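Search this site
Print this page | E-mail this article

The Overpriced Promise of the Tidy House

By Linnea Fagerlund

Every March the same advice comes back around, and every March I read it with one eyebrow up. Empty your closets. Sort your drawers. Buy the right containers and your life will fall into place. I have been hearing this for most of my adult life, and I would like to see some proof.

My doubts are mostly about the selling. A cleaning article used to tell you how to get wax off a tablecloth. The new kind tells you that your junk drawer is a sign of an unsettled mind, and two paragraphs later it tells you where to buy dividers. I don't think those two paragraphs met by accident.

Last spring I signed up for a home course called Tesen. It cost $29, came as a string of e-mails, and promised a calmer house in 14 days. On the first day I was told to walk through my rooms and write down how each one made me feel. The hallway did not make me feel anything. It is a hallway. By the fifth day I had a shopping list, and by the end of the first week I had spent more on things to hold my things than I had spent on the things.

I'll be fair to the course. I threw out a lot of dead pens. I found a warranty card for a toaster we gave away years ago. My husband could find the tape for most of a month. Then the tape went back to wherever tape goes, and the dividers became a layer of clutter under the old clutter.

Who Is Counting the Hours?

What bothers me more is how the work gets measured, or doesn't. The Dumov catalog, which arrives whether I want it or not, says an orderly pantry "gives you back your morning." It doesn't say how long it takes to pour the rice, flour, beans and cereal into matching jars, wash the jars when they run out, and peel off the labels when your kids decide they hate lentils. A bag of rice already comes in a container. It's called the bag, and it has the cooking time printed on it.

My neighbor did her whole kitchen this way. It looked wonderful. She then baked a cake with powdered sugar where the cornstarch should have gone, and the other way around in the frosting. She laughed about it later, but she also went back to keeping the boxes.

There is also the question of whose hours these are. I have read a good many of these books and I can't remember one where a man of 50 is asked to examine his feelings about a linen closet. The homes in the pictures have no one in them, so you never find out who folded the towels.

The Box With the Lid

I do own storage boxes. I'm not a monk. The plain kind with a flat lid suits me fine, and I have never seen the case for paying extra for one in a color named after a mushroom. A green lid is a green lid. My one test is whether I can get it open while thinking about something else, and most of the fancy latched ones fail.
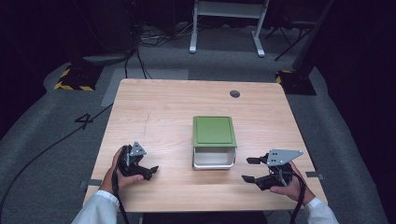 What I Would Believe

I would change my mind for a decent follow-up. Show me the same kitchen three years on, on a Tuesday, at dinnertime, with a sick child on the couch. Makhubela, the chain that opened out by the highway, has a wall of "after" photos by the registers. I asked the young man there if they had any taken later. He went to check and came back with a coupon.

A friend swears by Rerkudham, a line of stacking trays, and says it changed how she gets ready for work. I believe her. She was also the neatest person in our dorm, when all she had was a shoebox.

My drawers are a mess this week. I know where the scissors are, and the scissors are what I needed.

5 comments | 29 shares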